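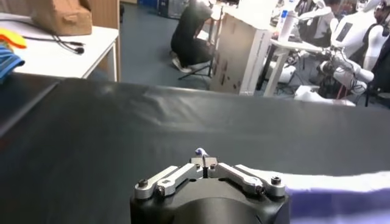

Photo: Tuhiwai workroom

Bitthorpe dark table cover

Stocked by Reteck. Item 105. £40 including delivery.

We were doubtful about selling this one. It is a large dark sheet that goes over a table, and the maker's leaflet talks about it as if it could fold your laundry for you. It can't. What it does is give you a big plain surface to sort and fold clothes on, and hide whatever state your table is in. Whether that is worth £40 depends on the table.

The leaflet also says "lies perfectly flat from the first use". Ours had creases, and yours will too. Bitthorpe suggests leaving it spread out overnight. We tried that and the small creases eased a bit, while the big fold across the middle stayed where it was.

Pale clothes are where it earns its keep. A lavender T-shirt shows up well against the dark cover, so you can find the hem and the sleeves without hunting. Navy socks are another matter – we lost two.

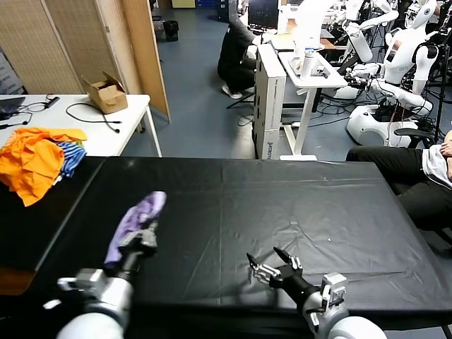

Size and fit

The cover is sold in one size only. Bitthorpe calls it "universal", a word we have learned to distrust. Measure your table before you order and allow for some overhang on every side. If you want a second table beside the first for the unsorted pile, you will need a second cover, and there is no discount for buying a pair. We did ask.

It comes rolled if you are lucky and folded if you are not. There are no clips in the packet. On a narrow table it may creep towards you as you pull a shirt straight, and a couple of ordinary tablecloth clips will stop that.

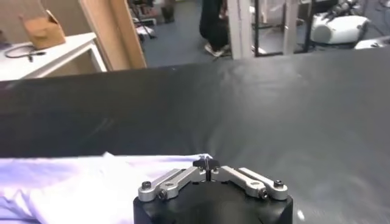
Cleaning is a damp cloth and a dry one after it. The leaflet allows a mild soap. Do not iron it, whatever you may read in the reviews on other sites, and keep anything hot well away. Scuffs don't come out, in our experience, though they bother you less after a week.

We also looked at the Pokmont cover, which costs 11 pounds less. It was thinner, it slid about more and it smelled strongly of the packet. For a table you use once a month it would probably do.
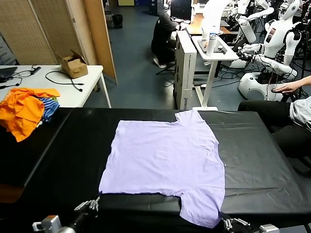
Page last changed: October

Returns are accepted within 7 days if the cover is unused. Reteck pays the postage if we sent the wrong item; otherwise you do. Clips are sold separately.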